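From: Kirsty Kerr
To: teleop-users list
Subject: Re: Episodes that stall at the ring

On a November evening, Azimi wrote:

> We have been recording the ring task in the simulator with the
> Drollo hand controller and I keep getting demos where the operator
> reaches the ring, closes the gripper, and then sits there for a
> long time before doing anything. The policy we train on these
> learns to sit there too. Should I throw those demos out, trim them,
> or tell people to move faster? Also, is anyone else seeing the ring
> jump when the fingers close? We are using the wrist view only.

Hi Azimi,

We had both of these problems when we set up the same task, so I'll go through what we did. Our set is 1287 demos at the moment, all by remote control in simulation, with no scripted ones mixed in.

On the pauses first. I would trim them and keep the demos. When we looked at ours, the operators were stopping at the same point you describe, right after the fingers closed. They were trying to work out whether they had hold of the ring or were only pushing on it. From the wrist view that is hard to judge, and the Drollo gives you no feel for it. Telling people to hurry made things worse. They pulled before they had a grip and we ended up with a lot of slips.

What helped was agreeing on a fixed way to come in. We ask everyone to go for the hooked end of the ring and leave the rest of the band alone. The hook gives the fingertips something to hold. If you pinch the round part, the ring tends to turn, and then you are chasing it across the face of the block. 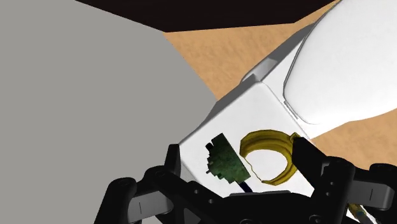
Wrist view, ring task in the simulator. Fingertips on the hooked end of the yellow ring, green part to the left of it.

Notice how close the green part is. If you come in with the gripper wide open, the left finger can catch it on the way. We tell operators to line up first, then close part of the way, then move in for the last bit. It adds 2 seconds to a demo and I think it is worth it.

For trimming, we cut any stretch where neither the arm nor the gripper command changes for more than 10 frames, and keep the first few frames of it so the stop doesn't vanish completely. We did that with a small script in Drovix. I can send it, but it expects our log format, so you would have to change the reader at the top.

On the ring jumping. In our case it was contact settings. The ring is a thin part and the fingers were sinking into it a little before the solver pushed them back out. Two changes fixed most of it for us: a smaller physics step, and a limit on how fast the gripper can close. The second one matters more with a hand controller, where people squeeze the trigger all at once. Check your old demos after you change either of these. Ours did not replay the same way and we had to record almost 1000 of them again.

I would also add a second camera for the operator, even if you don't train on it. With the wrist view alone the gripper hides the bottom edge of the block, and new people have trouble telling how far away they are. We gave ours a side view on a second monitor and kept only the wrist view in the training data. There is an argument that the operator then knows things the policy can't see. I haven't measured that, so I can't say how much it costs.

One question back to you. Are you starting the arm from the same pose every time? We did at first, and the policy was poor at anything else. We now vary the start a little and let the operator correct for it.

If you can post one of the episodes where the ring jumps, with the gripper commands included, I'll run it on our settings and tell you what I get.

Kirsty Kerr
Dornier lab, simulation group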